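Pluremden Reading Room — progress report, February

Hi all — another two months gone, and the Rengifo grant is doing what we hoped it would. We lent out 435 books, up a good bit on the last stretch, and 27 new families signed up for cards (mostly from the Skinholm side of town, where the bus route changed!). The story hour is still packed. I've moved it to 10 a.m. so the little ones aren't melting down before lunch.

The tablets we bought for the audiobook corner are all set up.

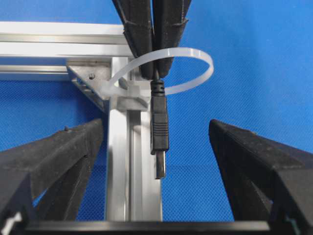
USB cable with a white zip tie, February

Spending is close to plan. Large-print books cost more than I'd budgeted, so I bought fewer cookbooks and I don't think anybody minds. The Zonard catalog software is finally behaving, though I still can't get it to print overdue slips on one page. 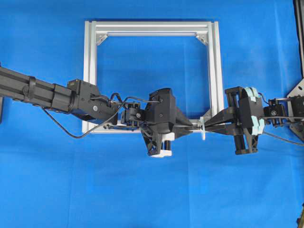 Next up is the quilt and local history display, which I'd love to open before the summer reading sign-ups start. I want the old town maps hung where kids can get their noses right up to them. For the backing I'm leaning toward bright blue cloth like this, wrinkles and all, and a square aluminum frame with those triangular corner brackets would suit the biggest map nicely. I'll send prices for two sizes with the next report.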